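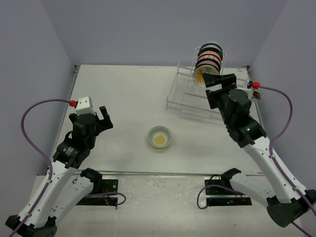 How to do a free day at the splash park with little kids

We've done the Segura splash park more times than I can remember now, and I've finally got it down to one bag (well, one bag and a wagon). It's free, there's no booking, and my two would live there if I let them!

Get there early. The shade sails on the creek side cover the best bit of grass, and by mid-morning every family in the neighbourhood has the same idea. Put sunscreen on at home, before the bathers, while they're still half asleep and not wriggling. Then set a timer on your phone for the next lot.

Pack a rashie, a hat and a dry set of clothes for each kid, plus one spare towel. Old sandals are good, as the rubber ground gets hot near the big bucket. The bucket tips every 20 minutes, so warn the nervous ones first. My friend Araceli takes hers over to the toddler jets until it's done.

Freeze the water bottles overnight and they'll keep the fruit cold too. The kiosk only takes cards, and the toilets are up past the barbecues, so go before you unpack.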